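About the Rewi Robotics Club

Home | About | Projects | Join | Contact

The Rewi Robotics Club is a student club for people who want to build, wire and program robot arms that do ordinary household and kitchen jobs. We started with a single secondhand arm and a handful of students. There are now 58 members, most of them in their first or second year, and you do not need to be studying engineering to be one of them.

Our main work is getting arms to handle everyday things in everyday places. That means reaching across a counter, picking something up, moving it and putting it down where it belongs. A person does this without thinking. For a program it takes a lot of trial runs, and a good part of club time goes into making those runs and looking at them afterward. 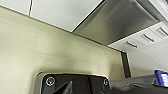

Wrist camera view from the kitchen counter, gripper at the bottom.

What we work on

The club runs 2 projects at a time. Each has its own lead and its own shelf in the storage room.

Kusham is the arm project. Members on Kusham mount the cameras, set up the grippers, run the arm by hand to collect practice runs, and then train and test the control software. The kitchen is the hardest place we use. Brushed steel reflects the lights, white cabinets look much the same from one end to the other, and the wrist camera sees all of it at an angle that changes every time the arm moves. Software that does fine on a clean table can lose its place there.

Pelluler is the software project. It started as a script for renaming recordings and grew into the tool we use to store, trim and label every run. Labels are written by students, in plain sentences, and each one is checked by a second person before it goes into the set. We passed 950 labeled runs in July. Pelluler is also the easiest place for a new member to start, as you can learn the whole tool in an evening and you will see a lot of arm footage while you do it.

How a session goes

Sessions start at 4:30 p.m. The lead writes the tasks on the board and people split up by task. Each group has a driver, who moves the arm, and a spotter, who keeps a hand near the stop button and resets the objects between runs. Drivers and spotters trade places after every ten runs. We stop at 7 p.m. and put everything back the way we found it, including the furniture. 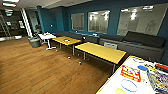
New members spend their first 2 sessions as spotters. After that they drive with a lead next to them, and most are driving alone before the end of their first term. Laptops are useful but we have a few to lend. Please tie back long hair and leave loose sleeves and lanyards in your bag.

Everyone keeps a run log. It has the task, the driver, the start position and one line on what went wrong, if anything did. The logs are dull to fill in and we use them constantly. Last term they showed us that most of our missed grasps came from one loose wrist bracket – the software had been getting the blame for weeks.
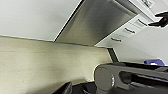
The Cararero Challenge

Once a year we enter the Cararero Challenge, a student contest in which teams get a list of household tasks in the morning and have until the afternoon to run them. We finished in the middle of the table on our first try and a little higher the next. Any member can be on the team. The lineup is picked from the people who have turned up regularly and who want to go.

Who runs the club

Merle Tapsell is the faculty adviser. She teaches controls and looks after the budget, the safety rules and the keys.

Digby Quinlan is student president and leads Kusham. He joined as a Pelluler labeler and moved over to hardware the following term.

Project leads are chosen by the members at the end of each school year.

Joining

Membership is free and open to any enrolled student. Come to a session, or fill in the form on the Join page and we will write back with the room and the next start date. Parts, tools and old cameras in working order are welcome as donations – please ask before dropping them off.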